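## 4. First wash and daily loading

Read this section before you run the Jadier 41 countertop dishwasher for the first time. It assumes the machine is level, the drain hose is fitted and the inlet tap is open (section 3).

### 4.1 Run an empty cycle

1. Remove the foam block and the paper band from the lower rack.
2. Check that the filter is locked. The arrow on the filter cup must line up with the arrow on the tub floor.
3. Close the door until it clicks.
4. Turn the dial to **Rinse** and press **Start**. The cycle takes 15 minutes.
5. Open the door when the light goes out. A small amount of water in the filter well is normal – do not sponge it out.

**Note:** If the display shows E2, the inlet tap is not fully open. Open the tap, hold **Start** until the code clears, and begin again from step 3.

### 4.2 Fill the salt and rinse aid

1. Unscrew the salt cap at the left rear of the tub.
2. On first use only, pour water into the salt tank until it reaches the neck.
3. Add dishwasher salt through the funnel. Water will spill over as the salt goes in.
4. Wipe the threads and tighten the cap by hand.
5. Fill the rinse aid cup to the line and set the dose wheel to 3.

**Caution:** Never put detergent in the salt tank. It will damage the softener, and the warranty does not cover this.

If your tap water is soft, skip steps 1 to 4 and set the hardness menu to 0. Your water supplier can tell you which setting applies.

### 4.3 Sort the dishes

1. Scrape off bones, seeds and labels. There is no need to rinse.
2. Stack plates of one size together on the table or counter before you load, so each size goes into its own row.
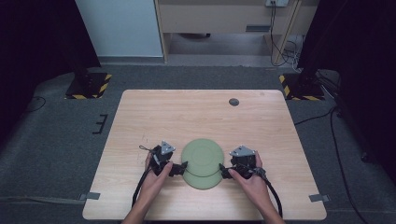

3. Set aside anything marked hand wash only, along with cast iron, crystal and knives with glued handles.
4. Measure any plate you are unsure of. The lower rack takes plates up to 259 mm across.

### 4.4 Load the racks

1. Pull the lower rack out to the stop.
2. Stand plates in the rear row facing the center. Leave one slot open between deep plates.
3. Put bowls in the front row, tilted down. Plates with a groove or raised border near the rim should lean slightly forward so water can run off the edge. 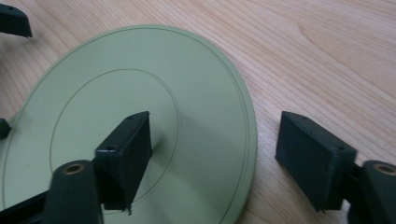
4. Place cups and glasses upside down on the folding shelf.
5. Put forks and spoons in the basket with handles down. Knives go in with the blade down.
6. Spin the spray arm by hand. If it touches anything, move that item before you close the door.

**Caution:** Do not lean on the open door. It is rated for the weight of a full rack and nothing more.

### 4.5 Choose a program

- **Daily:** 70 minutes, for plates and glasses used the same day.
- **Heavy:** for pans and dried food. Use a full tablet.
- **Rinse:** 15 minutes, no detergent. Use it to hold dishes until the rack is full.

Steam may escape when you open the door after Heavy. Wait until the light goes out, then open it a hand's width and let the dishes cool before you unload – lower rack first.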